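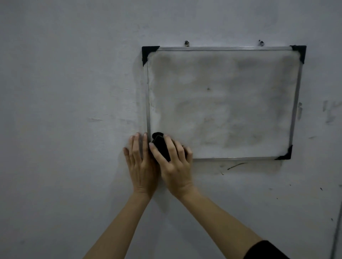
Eraser in the bottom left corner, grey ghosting still over most of the board.

How to get a grubby whiteboard clean again
Lev Chornovol, Aug 24, 2026

Quick one. Small wall board, silver frame, black plastic corner caps. Dry eraser on its own only pushes the grey around once it's built up like this.

What you need
Black felt-type eraser or any clean one
Two soft cloths, one damp one dry
Whiteboard spray (I use Tuven, 200 ml bottle, lasts ages)
Old towel for the floor

1. Dry wipe first. Whole board, top to bottom. Bang the eraser out outside if it's full of dust.

2. Hold the frame with your other hand. Flat on the wall and against the edge. Small boards hung on screws swing about if you lean on them.

3. Corners. Tip the eraser on the slant and work it in by the caps, short strokes. Dust collects there and then runs when you spray.

4. Spray the cloth, not the board. Do a patch, wipe, turn the cloth over, next patch. Start with the darkest bit. Straight lines beat circles, circles leave swirls.

5. Stubborn dots: scribble over with a fresh dry-wipe pen, wipe off straight away. Usualy lifts it. If not, leave spray on for a minute and go again.

6. Dry cloth, all over, frame too. Let it dry properly before you write on it.

Don't use scouring pads or cream cleaner. Did that to the Flemeo board in May and it's been scratched ever since, pen gets in the scratches and wont shift.

Refill for the spray is 299 at Palamarchuk, same stuff, cheaper than a new bottle.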